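Buvex Two-Arm Dish Station

Last updated: June

The Buvex is a bench unit for staff kitchens, canteens and small catering rooms where plates still get scraped and wiped by hand before they go in the rack. Pulteck builds it around two light arms on a shared rail, with a gripper on each. It works with the sponges and trays you already buy, and we love that about it. You don't have to order special tableware or rip out a counter.

The first one to earn its keep went into the lunchroom at Obradović, a joinery firm that serves about 200 plates on a full day. Amra Stan ran the dish corner there alone for years. She still runs it, but now she sets out the tray, picks the routine and checks what comes back – and she has time to do the ordering before the lunch rush instead of after her shift.

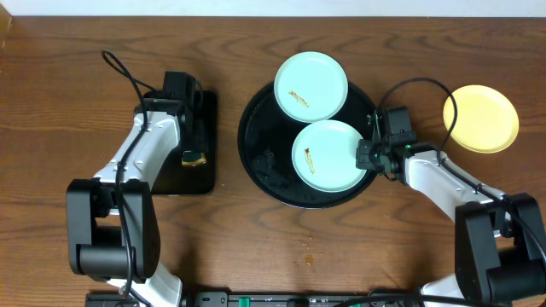 What changed most was the pace of the afternoon. Dried-on sauce used to mean standing bent over the same spot until three o'clock. With the Buvex doing the first wipe, Amra and Krum Ristić swap between loading and putting away, and both of them get a proper sit-down break. Krum was doubtful at first (he had seen a few machines come and go) and is now the person who teaches new routines to everyone else. He moves the arms through a wipe by hand, saves it, and tries it on a plate or two before lunch.

It isn't fast. A quick pair of hands will beat it on any single plate, and it needs a person nearby for glasses, cutlery and anything chipped. Where it shines is the dull middle of the job, plate after plate, with the same pressure on each one.

The grippers take an ordinary two-layer sponge, so there's nothing odd to keep in stock. Set it down where the fingers can close on both sides and start the routine.

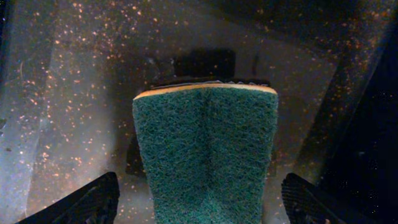 Green scouring pad between the gripper fingers, ridged inner face visible at right.

In the box: 2 arms, rail, grippers, cables and a Huller control unit with 11 starter routines. Wall power only. We suggest a bench with room to walk up from the front, and a stop button within reach of whoever is loading.

Training takes one morning and is done at your own bench by Tâm Kiều or Edin Trajkovski. Please have the people who do the dishes in the room, as well as their manager. They ask the best questions!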